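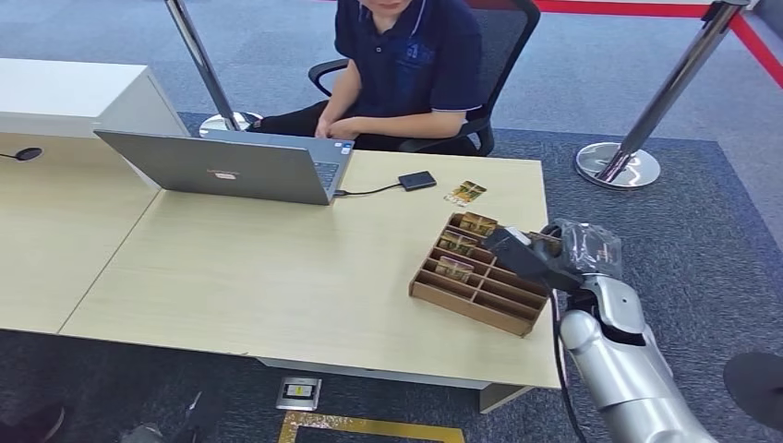 会议纪要该由谁写

我在三家公司写过会议纪要,最长的一段是在Nullen,写了六年。这些年里我听过很多关于纪要的建议,大多是讲格式的:标题用几号字,待办事项放前面还是放后面,要不要附录音。很少有人谈由谁来写。我的看法是,纪要应该由会上说话最有分量的那个人写,至少由他写第一稿。

现在的通行做法正好反过来。会议室里资历最浅的人负责记录,理由是他发言少,手空着。新来的人不熟悉项目,听到一半的缩写都不认识,却要在散会后判断哪句话是决定,哪句话是随口一说。他不敢判断,于是全部写上。结果是一份三四页的文件,发到群里,收到几个“收到”,然后再也没有人打开。

我刚进Nullen的时候就是这样。当时我们和Rukerau合作做一批仓储单据,每次例会要开一个多小时。我把每个人的话都记下来,连谁建议把午饭时间往后挪都写了。有一次双方对交货数量有分歧,我们报的是450套,对方理解的是全年2,000套里的第一批,后面还有。翻我的纪要,两个数字都在,前后隔了一页,看不出最后定的是什么。那天拍板的是Ehab Shawky,他记得自己说过“先按450走”,对方的人记得他说的是“先看看450行不行”。两句话我都没有写,我写的是“双方就数量进行了讨论”。

这件事后来补了一份书面确认才了结。我当时觉得是自己记得不好,去学了速记,也换了模板。过了一两年我才想明白,问题出在别的地方。一个决定是什么意思,做决定的人最清楚。让旁人转述,等于在源头上就多了一道手。

反对的意见我听过不少。最常见的一条是时间成本:负责人的一小时比新人的一小时贵。这个算法只算了写的那一头。一份写不清楚的纪要,要由六个人各自去问一遍,问的多半还是负责人。他坐下来写十行字,花的时间未必比回答这些问题更多。何况负责人写纪要往往很短,他没有耐心写长,而短正是读的人需要的。 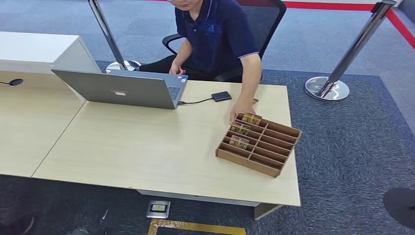 那新人是不是就不用学着写了?新人仍然要写,写的是自己主持的会,哪怕只是两个人对一张表的小会。

第二条反对意见更值得认真对待:权力大的人写纪要,会不会把会议写成自己想要的样子?会的。我见过有人把别人的反对意见写成“已充分沟通”。但这种情况换一个人来写也挡不住,新人交上去的稿子照样要给负责人过目,照样会被改,而且改动的痕迹没有人看得见。由负责人署名起草,别人在下面留言更正,至少大家知道哪句话是谁写的。有异议的人要反驳的是一份署了名的文字,比反驳一份“会议记录”容易得多。

Nabila Slaoui在Benjelloun带团队时就是这么做的。她的规定很简单:谁召集会议,谁在当天下班前发纪要,不超过一屏,其他人第二天中午前可以更正,过了时间就算数。我在她那里待过一段,起初很不习惯,觉得她把事情揽得太多。后来我发现会议变少了。召集会议的人知道会后还有一份文字要自己写,有些会就改成了一封邮件。原来排满60分钟的会,也常常提前散。

当然,这个办法不适合所有场合。法律上要求留存完整记录的会议,比如董事会、听证会,应该有专人逐条记录,那是另一种文件,有另一套规矩。人数很多的会也不行,主持人顾不过来。我说的是公司里每天都在开的那种会,四五个人,一张桌子,讨论一件要有结果的事。

还有人提到录音转写软件,说以后根本不用人写。我在Sarkstead用过一阵。转写出来的文字很全,找某一句原话时确实有用。但它和我当年那份纪要有同样的毛病,什么都有,唯独没有人出来说“我们定的是这个”。软件也能生成摘要,读起来通顺,可是出了分歧,没有人会认一份自己没有写过的摘要。Sarkstead的做法是把转写稿存档,另外由召集人写几行结论,我认为这样安排是合理的。

至于具体怎么写,我的要求不高。写清楚定了什么,谁去做,什么时候交。没有定下来的事也要写一行,注明没有定,下次由谁提出来。讨论过程可以不写,除非某个反对意见将来可能要用到。形容词一律不要。“积极推进”这种词出现在纪要里,通常说明这件事还没有人负责。

我现在的团队从一月开始改成召集人写。前两个月有人拖,有人写得像电报,也有一位同事直接把白板上的几行字抄了一遍发出来。我看了看,该有的都有,就没有让他重写。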